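Print this section | E-mail this section

4.2 The runs that stalled

I'll own up: we lost 16 of our 259 tidying runs at Tarncombe to one silly fault. Darkero, our planner, would stop dead before its first reach, with no error and no beep, and I'd stand there like a lemon wondering if it was safe to lean in (it wasn't, the motors were still live!). Figure 3 shows the table with the stapler, the basket and the cup.

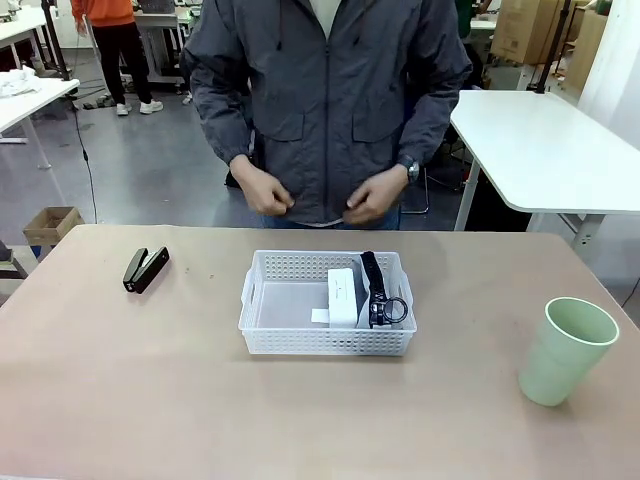
Figure 3. Table layout, with a person standing at the far side.

Lazaridis reckoned the stop light ought to follow motor power and ignore the planner altogether, and asked why we hadn't wired it that way to begin with. Fair point. We rewired it in December and had four more stalls after that, all with the light showing red.

Related items
4.1 Setting up the table
4.3 Stop light wiring
Nasar gripper: fault log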